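Timbridge Parents Board > Toys and Play > Play food: how much do you really keep out?

mossy_kettle
OK I need opinions because my sister and I have been going back and forth on this all through June. My daughter turned 3 and between birthday stuff and hand-me-downs we now have 34 pieces of play food. I dumped it all on the rug last night and sat there like, who is cooking for this many people??

She doesn't even cook with it. She tips the bin over, walks away, and I'm picking plastic peas out from under the radiator at 9 pm. So do I box up most of it and rotate, or is it mean to take away stuff she just got?

Štefánia Kadlec
Rotate! We did the same thing when my son was that age and he started playing for real as soon as there was less of it. I put out 4 things at a time, that's the whole menu. One or two foods, something to drink from, and whatever he's into that week. 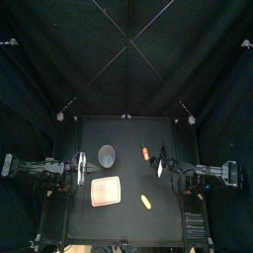
The food matters way less than you'd think, too. A carrot can be soup, or a phone, or dinner for the dog, and a plain plastic cup gets more use at our house than the whole tea set ever did (the tea set has been in the closet since we moved). I like the kind of cup you can sort of see through, so they can check if there's "juice" left. Oh and I put it all on a dark surface when I can. Orange carrot on black, he goes right to it. On our flowery rug he'd walk past the same carrot ten times.

hank_and_the_twins
I'm going to disagree a little. Mine are 4 and when I cut the food down they just fought over what was left. One carrot and two kids is a hostage situation. I'd say keep enough that everybody can have a plate.

Štefánia Kadlec
Fair, I've only got the one. With twins I'd probably double up on the same thing so there's nothing to trade. Two carrots, two cups, done.

hank_and_the_twins
Tried that. They wanted the OTHER carrot.

pebblefoot
lol

Silvia Kollár
I wouldn't hide any of it without asking her first. We let our girl pick what goes on the "shop shelf" (it's a Zeman bookcase with the bottom cleared off) and the rest goes in a lidded tub she knows about. She can swap whenever she wants but she has to bring something back. Took a few days of whining and now she runs the thing like a bank.

Also, does anybody know how to get crayon off a plastic carrot top? The leafy part has all those little grooves. I've done dish soap and an old toothbrush and it's still kind of purple.

pebblefoot
Baking soda paste on the toothbrush, go easy on it. Try a spot in back first, I took the color right off a tomato once.

mossy_kettle
Thank you all! I like the swap idea, she'd love being in charge. Štefánia, do you wash the cup with your regular dishes? Ours goes in the bath, the sandbox, everywhere.

Štefánia Kadlec
Top rack, every couple of days, and I let it dry upside down. The food I just wipe. If anything's hollow with a hole in it I keep it out of the bath, we had a Dredby duck that went black inside and I still think about it.

Silvia Kollár
The duck thing happened to us too, ugh. Baking soda mostly worked by the way! Still a little lilac down by the stem but she says it's a fancy carrot now.

mossy_kettle
Update, she picked the carrot, a cup, a spoon and a sock. The sock is bread. I'm not arguing.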